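Course: Practical Robot Operation, part B
Handout to lecture 6: When the gripper signal is lost
Prepared by Clem Trevaskis

Please read this handout before the laboratory hour. In the lecture I will go quickly through section 1 and spend most of the time on sections 3 and 4.

1. What happened

In November our group was recording demonstrations with two hand-held grippers, for the drawer task. The operator holds one gripper in each hand. One holds the box steady and the other pulls the drawer or pushes it back. The recorded motion is later played on the two-arm cell which we call Flekholm.

During the play on Flekholm the right arm pushed the drawer correctly until it was closed, and then it continued to push. The box slid over the table, met the left gripper and was crushed. The force limit stopped the arm, but later than we wished. No person was inside the marked area. The damage was one box and one bent jaw finger.

At first everybody looked for the error in the arm controller, because the arm was the thing which moved wrongly. Two days were lost in this way. The error was in the recording.

2. The log

The recording in question had 3629 samples. For the right gripper, 68 samples in a row had exactly the same jaw opening and exactly the same position. A human hand can not be so still. Even when you try to hold the hand quiet, the last digits of the position will change.

After these 68 samples the values jumped to a new place. The program Pandurine, which prepares the data, saw the jump and made a smooth line over it. This smoothing was made for small noise. In our case it built a motion which the operator had never done, and this motion went through the closed drawer.

So we have two faults, one after the other:

Fault A: the signal from the right gripper was interrupted.
Fault B: the software repaired the data without telling anyone.

Fault A is common and you will meet it many times. Fault B is the dangerous one. Please keep this difference in mind for the exercise.

3. Finding the cause of fault A

We replaced the receiver first, with no change. Then we exchanged the left and the right cable. The fault moved to the left side, and from this we knew that it was the cable. Exchanging two equal parts is the cheapest test we have, and I ask you to always try it before you order something.

The cable had a broken conductor close to the plug. When the wrist turned outward, the cable was pulled against its clamp and the contact opened. With the gripper lying on the table the cable measured perfectly. This is why the check in the morning did not find it.

Questions which helped us:

Is the fault on one side only?
Does it come with a certain posture of the hand?
Does it follow the part when the part is moved to the other side?
What was changed last?

For the last question the answer was that the clamp had been moved nearer to the plug, to keep the cable away from the sleeve. The person who did it had a good intention, but wrote nothing in the book.

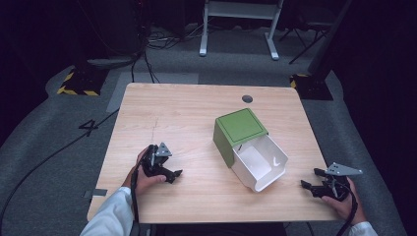 4. What we do now

Before each recording the operator turns both wrists fully in and fully out, and opens and closes the jaws, while a second person watches the signal on the screen. If a value stands still during this movement, the cable is taken out of use and gets a red label.

Pandurine now refuses any recording with more than 17 equal samples in a row. The limit can be changed only in the settings file, and the change must be written in the book with your name. Smoothing over a gap is switched off.

On Flekholm, the first play of every new recording is done at slow speed and without an object on the table. A person stands at the stop button with the hand on it, also when the same task was played well the day before.

The clamp has gone back to its old place. The new cables from Cartwright have a longer sleeve at the plug, but we have not used them long enough for an opinion.

5. Exercise

You receive a recording of 700 samples, saved in the folder Dodix. It contains one interruption. Find where it begins and where it ends, and draw the position before and after smoothing. Then write half a page about what the arm would do if it received the smoothed version. Bring the drawing on paper to the laboratory hour.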